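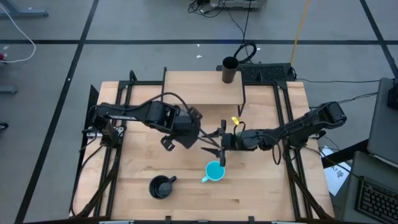
About Wurnmont

Hello, and thank you for clicking the page that hardly anybody clicks. We're Wurnmont, a small games studio, and we make slow, slightly odd games for people who like to poke into corners and read every note left on every desk. If you've played Tromau (and if you have, thank you, and we're sorry about the lighthouse stairs) then you already know the sort of thing we mean. If you haven't, please make yourself comfortable, as this may go on for a bit.

How we started

The studio was set up by Chathurika Sivakumar, who had spent a good long stretch of her working life making menus for other people's racing games. She will tell you that there's an art to a good menu, and she'll go on telling you until the kettle has boiled and gone cold again. In the evenings she was writing a story about a ferry town in the year 2061, where the sea has come up over the lower streets and the people who stayed have simply moved their front doors to the first floor. It began as a short story, then became a longer one, and then she drew a map for it, and once there was a map she wanted to walk about in it. So she learned how to build it.

That first version of Tromau was 2 streets, a bakery and a very rude harbour master. She put it up as a free download and went to bed. By the following week there were letters (proper long ones, some of them!) from players who wanted to know what was behind the bakery, and whether the harbour master had always been like that. She hadn't decided either of those things yet, and deciding them took up most of the next few years and a fair amount of help.

Who we are now

There are 12 of us these days, which still feels like a crowd when we all try to talk about dialogue at the same time. We have programmers, artists, writers and a composer, and quite a few of us do more than one of those jobs, depending on what needs finishing. Our animator writes the shop signs. One of the programmers does the voice of every gull in Tromau, and she has become alarmingly good at it.

We don't have a house style that we hand out to people when they join. What we do have is a long habit of playing one another's work early, while it's still ugly, and saying kindly what we think. A new area gets walked through by the whole studio before anyone has painted a single wall. We find out a great deal that way, mostly about doors. Players will always try the door you hoped they'd ignore, so we've come round to the view that most doors should open, even if there's only a coat cupboard on the other side.

What we make

Tromau came out in full in September, after more delays than we'd like to list, and it's still the thing most people write to us about. It's a walking and talking game with a little light burglary. There's no fighting in it and no timer, apart from the tide, and you can switch the tide off in the settings if it worries you. There are 75 residents to meet, all with somewhere to be, and if you follow one of them for a day you'll see them go to work, grumble, buy their supper and go home. Some players have finished the story without meeting half of them, and that's perfectly all right with us.

Dorier is our next game, and we've begun talking about it a little in the newsletter. It's set on a night train and it's funnier than Tromau, or at least we laugh more while we're making it. You play the person who looks after the sleeping car, so you have all the keys and almost none of the authority. We aren't giving a release date. We did that last time and spent a whole winter regretting it.

We also look after Biswas, the little conversation tool we wrote for ourselves when our scripts got too tangled to follow on paper. It lets a writer lay out who knows what, and when they found it out, and it grumbles at you if a character mentions something they haven't heard yet. Other small studios asked if they might use it, so we tidied it up and wrote a manual. It's free for students and for anyone making their first game.

How we like to work

We keep ordinary hours. Several of us came from studios where the last months of a project meant sleeping very little, and we've built our plans so that a late game is simply late. Our players have been wonderfully patient about this, and we try to repay them by keeping the patches coming long after the sensible moment to stop.

We don't sell extra costumes or coins or anything of that kind. You buy the game and then you have the game.

Getting in touch

We read everything that comes in through the contact form, and we answer most of it, though if you're writing about a puzzle do please tell us how big a hint you'd like. Schools and colleges are welcome to ask about a visit or a video call, and Chathurika is always glad to talk to students, particularly about menus. Open jobs are listed on the Work With Us page. When there's nothing there it means we aren't hiring just now, but you can still say hello.

Page last updated 24 October 2022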